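Waltero – tabletop set, simulated kitchen

Gallery updated 26th March

Waltero is the simulated part of the Multia example collection. Each episode is one attempt at a short kitchen task, stored with joint positions, gripper state and a written instruction. The current release holds 2,000 episodes across 15 tasks.

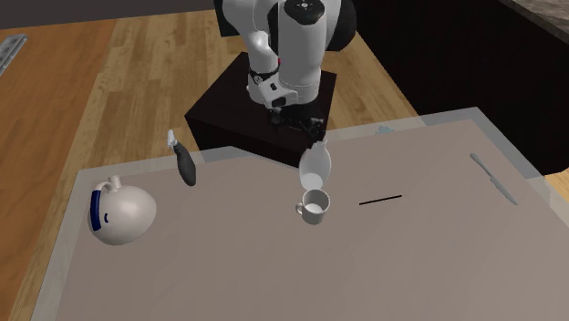 Object positions are drawn afresh at the start of every episode – the arm base stays fixed. Episodes in which an object leaves the table are kept but marked, and the training split ignores them.

Seven tasks are held back for testing. Renders from the earlier Grorkness build, frozen in November, use a different table and should not be mixed with these.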